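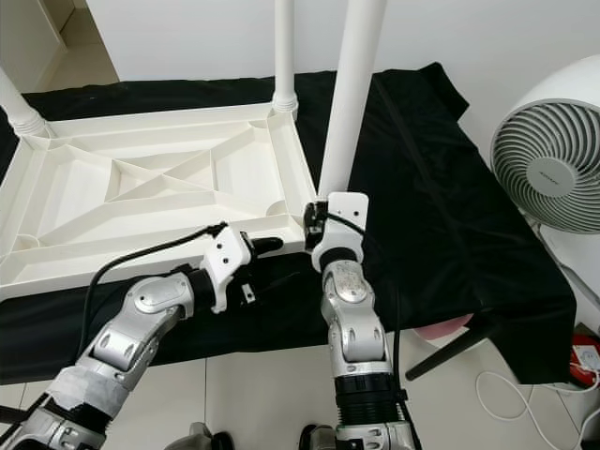
A white plastic table, turned upside down on a black cloth, with three of its legs visible.

The Furnishings Office at Gadum manages 2,230 small tables across its residence halls and study rooms. All of them are the same white plastic model, delivered flat, with the legs packed separately from the top. Debora Leone has supervised their assembly and storage for the past 22 months. She spoke with the staff bulletin on 2/12/25 about the work, which is scheduled to be completed before the next group of residents arrives.

Ms. Leone began by describing the surface on which assembly is done. The office requires a cloth under every tabletop, and black was chosen for practical reasons.

"White plastic marks easily, and the marks stay," she said. "We also lose fewer small parts on a dark cloth. The color was a request from Mr. Palacios in the storeroom, and I had no objection to it."

Teodoro Palacios keeps the inventory and issues the parts. Under the current procedure, he releases each table as a top and a set of legs, and the set is checked before it leaves the storeroom. Ms. Leone said that the check was introduced after a delivery in which several sets were short.

Asked what new staff find most difficult, she answered without hesitation that it was the first leg.

"The underside is all ribs, with a cross in the middle, and people want to study it," she said. "They should look at the corners. The corner sockets are where the legs go. Put the leg in straight, and turn it by hand. If it resists early, take it out and start again."

The office does not permit mallets or pliers at this stage. According to Ms. Leone, most damaged sockets returned in the first year had been forced, and a top with one damaged socket cannot be issued to a resident.
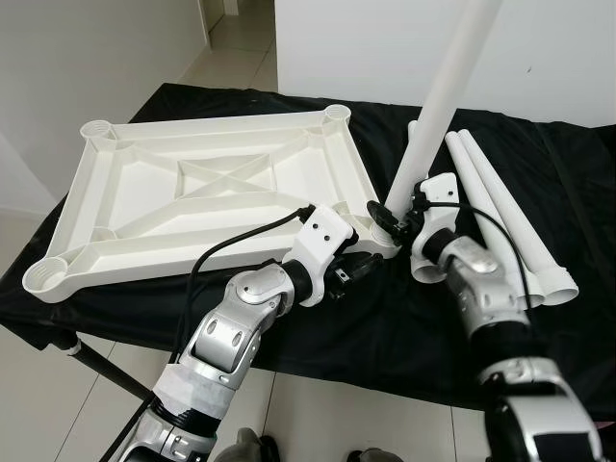 Order of Work

Staff are asked to seat all of the legs lightly before tightening any of them. Ms. Leone acknowledged that opinions differ on this point. Her colleague Esmaeil Arabzadeh, who supervises the study rooms at Muden, prefers to finish each corner before moving to the next.

"Mr. Arabzadeh and I have discussed it many times," she said. "His tables stand as well as mine do. I find that a loose leg is easier to correct, and for the written procedure we had to choose one method."

Both supervisors agree that the top should be held steady while a leg is being turned. The ribbed collar at the foot of the leg gives a good grip, and the long pole above it should not be used as a lever.
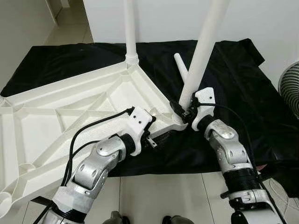 Ms. Leone noted that the length of the legs causes its own problems in smaller rooms. Legs waiting to be fitted are to be laid flat beside the work, and the finished table is to be turned over by two people, each holding the rim. Lifting a table by its legs is not allowed at any time.

The office has 791 tables still to be assembled. They will be done in groups of 30, with each group inspected on a level floor before it is moved. Tables that rock are turned over again and each leg is reseated.

"I would like people to take their time," Ms. Leone said. "A resident puts a lamp on it, or a bowl of soup, and expects it to stand there."

Requests for replacement legs should be directed to Mr. Palacios at the storeroom counter. Unused legs must be returned with the room number written on the bag.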